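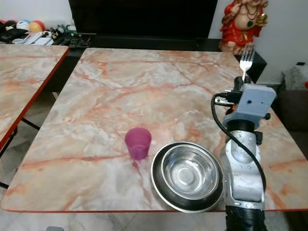
Ticket: Kitchen tap water cloudy and tastes of metal
Property: Plovovthorpe, upper flat
Opened: 2026-07-22
Status: Open (reopened by tenant)
Raised by: Thongchai Hemmin

Original report

Cold water from the kitchen tap comes out cloudy first thing and tastes like a coin. Bathroom cold tap is fine. I drink from the bathroom tap now, which I don't think I should have to do. The under-sink filter is a Gondden, put in by your contractor in March. The taste was not there before March. I would like that looked at before anyone tells me it is the pipes.

Reply from Mavromatis Lettings, maintenance desk

Thank you for getting in touch. Cloudy water is usually trapped air and is harmless. Please run the tap for 3 minutes each morning and let us know if the problem continues. We have marked this ticket as resolved.

Reply from tenant

Please unmark it. I know what trapped air looks like. Air clears from the bottom of the glass upwards in a minute or so. I left a glass on the worktop for 20 minutes and it was still hazy when I came back. Air also doesn't taste of anything.

I ran the tap for 3 minutes as asked. It got better, then it was bad again by the evening. All that tells me is that the water is picking something up while it sits still, and I could have told you that on the first day if you had asked.

Reply from Mavromatis Lettings, maintenance desk

We have spoken to the contractor, Sornden. They advise that a metallic taste can come from the building's older pipework, which is outside the scope of the filter installation. They suggest contacting the water supplier.

Reply from tenant

The bathroom tap is on the same older pipework. Did Sornden explain why the pipework only misbehaves in the kitchen? I would be interested to read it.

I rang the supplier anyway so you can't say I didn't. They have no other reports for the street and said they would want the filter bypassed before sending anyone.

What I have tried since, in order:

Took the aerator off the spout and cleaned it. Bit of grit in it, nothing dramatic. No change to taste or haze.

Turned the filter's bypass lever and ran the tap until it was well flushed. Left it overnight. Next morning, first glass was clear and tasted of nothing much.

Turned the filter back in line. Left it overnight again. Haze and coin taste back in the first glass.

Did the whole thing a second time in case I was fooling myself. Same result both ways.

I also had the cartridge out. The paper leaflet says to flush a new cartridge for 20 minutes before drinking from it. I was in the flat when it was fitted and the fitter was packing his bag well before that. It also says to change the cartridge every 2 months. Nobody mentioned this to me and nobody has been to change it. The date sticker is blank.

There is a brass elbow on the outlet side that doesn't look like part of the kit in the leaflet drawing. I'm not a plumber and I'm not claiming that is the cause. It would be the first thing I looked at, though.

Reply from Mavromatis Lettings, maintenance desk

Thank you for the detailed update. We can post a replacement cartridge for you to fit yourself. Would that resolve the issue?

Reply from tenant

I doubt it. A new cartridge might sort the haze. I don't see how it does anything about the taste if the elbow is to blame, and then we will have this conversation again in the autumn with you telling me it was fixed.

What I am asking for:

Someone to look at that elbow and tell me in writing what it is.
A new cartridge, flushed properly, with the date filled in on the sticker.
A note of who is meant to change it after that, you or me.

Until then the filter stays on bypass. Please don't close this one on the strength of the cartridge going in the post.

Internal note (visible to tenant)

Sornden asked to attend. Awaiting a slot. Tenant has asked for a morning visit so the first draw of water can be checked before the tap has been used. Filter to be put back in line the night before. Ticket to stay open.

Reply from tenant

Fine. Morning suits me. I'll believe the slot when I have a time for it.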